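**Ultbridge print show gives the parking office its due**

26/07/2026

A set of 134 etchings about parking, permits and the people who issue them has opened at the Zoubi gallery in Ultbridge, two blocks from the office that inspired most of it.

"The Counter" is the work of printmaker Maya Najjar, who spent eight years on the plates and, by her own account, nearly as long in line. The prints are small, dark and crowded. Clerks have the heads of herons. A man ages visibly while looking for form 8. In one of the best, a dog is granted a residential permit and its owner is not.

Najjar works in etching and aquatint, the old method of dusting a plate with resin and letting acid bite out the grays. She learned it in Uruvby from Ghassan Sayegh, who has lent her his press and written the wall text. It runs to 600 words and mentions her in the second paragraph.

"Satire used to frighten people," Sayegh said at the opening. "Now they ask if it comes as a tote bag." It does. The tote bags are by the door.

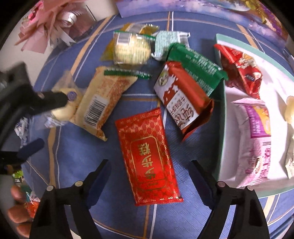 *Snacks on the blue tablecloth.*

The city has taken the whole thing rather well, to the disappointment of several people who came hoping it hadn't. Two clerks from the permit office attended and were seen arguing over which heron was which. The office has since asked to buy a print for its waiting room, where visitors would have plenty of time to study it. Najjar said she was thinking about the offer and had sent them a form.

Not every joke lands. A run of prints on the second floor swaps the permit office for the art world, and the targets there – collectors with no eyes, a curator giving birth to a catalog – have been hit so often that they must be used to it by now. The drawing is also looser in this group, as if she wanted to get back downstairs to the herons. Visitors short on time can do the same.

The ground floor is where to linger. Najjar is at her best with faces that are trying to stay polite, and she gets a lot out of very little: a lip, a pen on a chain, a hand resting on a bell that has been told not to ring. The last plate in the sequence is almost entirely black apart from a lit window with its blind coming down. It is titled "Back in Five Minutes" and is dated December.

The show was paid for in part by a grant of $3,460 from Clorkar, the company that makes the city's parking meters. A Clorkar meter appears in plate 40, eating a bicycle. The company's logo is on the poster, slightly larger than the artist's name, and its local manager told guests he found the bicycle picture "very fair."

Prints are for sale singly, unframed, and the full set can be viewed by appointment once the show comes down in December. Admission is free. Parking is not, and the street outside the gallery is permit only.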